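Jelari Hand Gripper
Teaching tool for showing a robot a job by hand

Product page, Pullport Tools
Last touched up in May

Hi, I'm Lutfa Uddin, and I look after the Jelari at Pullport. I also use it more than anyone else in the building, so I wrote this page myself and it's going to sound like me. Sorry to the folks who wanted a data sheet (there's a short one at the bottom).

The Jelari is a gripper you hold. You squeeze the trigger, the two fingers close, and you do the job you want the robot to learn: pick up, fold, turn over, put down. The camera on top records what the fingers are doing from up close. When you're done you have a demonstration that plays back on any arm wearing the matching Jelari end tool, and you never had to drag a robot into somebody's bedroom to get it.

I came over from remote control rigs, where I spent two years steering an arm with a leader handle and a headset. I still like those for slow, heavy work! But clothes drove me nuts. There's always that little lag, and by the time you've pinched a hem you've pushed it halfway under itself. With the tool in my hand I just go get the hem.

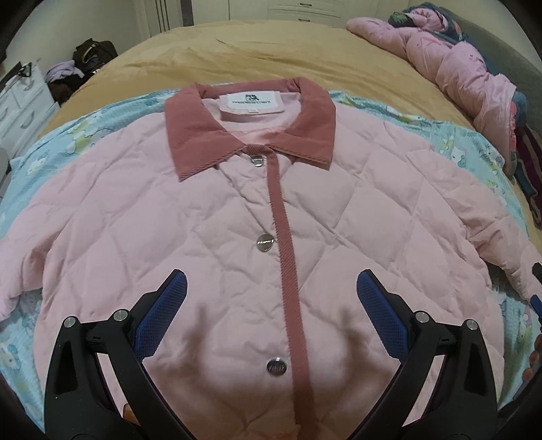
Jelari, blue mesh-pattern grip pads, lined up over a quilted snap-front jacket.

Jackets are my favorite test. Padding squashes, so a grab that looks solid may only have a pinch of outer fabric in it. Corduroy collars have a grain, and snaps are hard little bumps in the middle of something soft. If you're building a set of folding demonstrations, please put in a few puffy things early on. I did T-shirts for a whole month first and ended up redoing most of my plan.

The pads are the part people ask about. They slide out of the finger frames once you back off the screws, and a fresh pair goes in with the same driver. I change mine when they start to feel slick on nylon. Shafiq Cassim in our shop designed the slotted frames, and he'd like me to say that the slots keep the fingers light. They do. My wrist noticed the difference from the old solid ones right away.

A few things I've picked up along the way:

Start each take with the fingers open and in view, and hold still for a breath. Go slower than you'd fold at home, but keep moving, because long pauses turn into long pauses on the robot too. Work near a window or a lamp off to one side if you can. And change the bed, the table, the blanket, whatever is underneath! My first set was 1,741 takes on one gray sheet, and the arm got very attached to that sheet. The second set was 2,891 takes in all kinds of rooms and it's the one I still train from.

It isn't right for everything. Anything you'd normally lift with two hands needs a second Jelari (they pair, and the clocks sync by themselves). Very thin stuff like silk scarves is still hit or miss with the standard pads. If that's your main job, write to me before you order and I'll tell you what I'd do.

What comes in the case
One Jelari hand gripper with camera mount
8 spare grip pads, blue
Screwdriver for the finger screws
Charging cable
Wrist strap

Short data sheet
Run time: 40 takes of average length per charge
Fingers: two, black, slotted frame
Pads: blue, textured, replaceable
Works with: Jelari end tool, Jinberg arm adapter (sold separately)

Orders and questions go to the Pullport front desk. Ask for Lutfa, any day but Sunday.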